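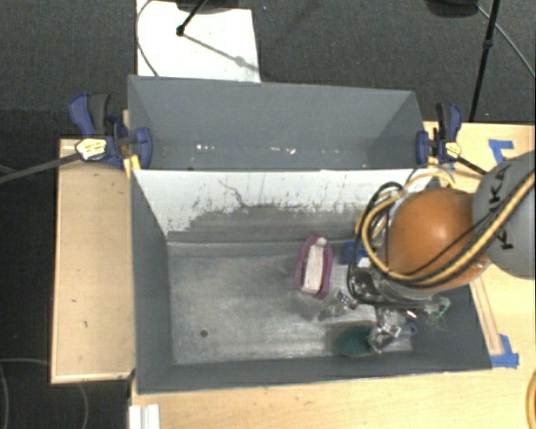 A KUKA arm reaching into an open gray bin, with a second bin behind it.

Nastton adds a third scale to its Drimdale figure line

Nastton has released the fall product list for Drimdale, its line of articulated figures based on the animated series. The main change is the addition of a 7-inch scale. Until now the line has been sold as small vehicle figures and as large fixed statues, with no size between them. Both existing sizes remain in production.

The first wave at the new scale has three figures: the Ferryman, the Salt Warden and Captain Orrel. All three use the same shoulder and hip joints, and the Warden and Orrel share a torso under different coats. Knees are double jointed on each figure. The Ferryman's robe is soft plastic with a split at the back, so the legs can be posed in a seated position. Elbow movement on the Salt Warden is limited by the sculpted sleeves.

Hands swap at the wrist with a standard ball peg. Every figure ships with 2 pairs of hands, one open and one gripping, and a display stand. The Ferryman also includes the lantern from the second season, with a removable handle. The lantern does not light up. Captain Orrel has an alternate head without the hat, and the hat itself is a separate piece that does not fit the alternate head.

Paint has been a common complaint with this line, mainly on faces. Sandamali Haque, product manager for Drimdale, told us that the eyes and brows on the new scale are printed and that the remaining colors are applied by mask and spray. The statues will stay hand painted. Samples we handled on Thursday had clean edges around the eyes. One Salt Warden had a visible seam along the left boot, and the Ferryman's right ankle was loose enough to need the stand.

The sculpts are by Catrin Gwynne, who also did the Kostirside monster set. Her work here follows the show's model sheets, with deeper folds in the clothing than the screen versions have. The Warden's key ring is molded to the belt and cannot be taken off.

Packaging is a closed box with a printed sleeve. There is no window. The inner tray is molded pulp and holds the accessories in a paper envelope, taped to the back of the tray. Check it before recycling the tray.

A variant of Captain Orrel in the gray storm coat will be sold through the Yoshida web store only. It is limited to 4,000 pieces, numbered on the underside of the stand. The variant has the same joints and accessories as the regular release, plus a folded chart printed on cloth. Yoshida will take orders for it from 7 p.m. on the opening day, with a limit of 2 per customer.

The regular figures reach stores in October. Vehicles for the new scale are not on the list. Haque said the ferry has been sculpted but has no production slot. The older ferry, still in stock at most shops, is too small for these figures to sit in.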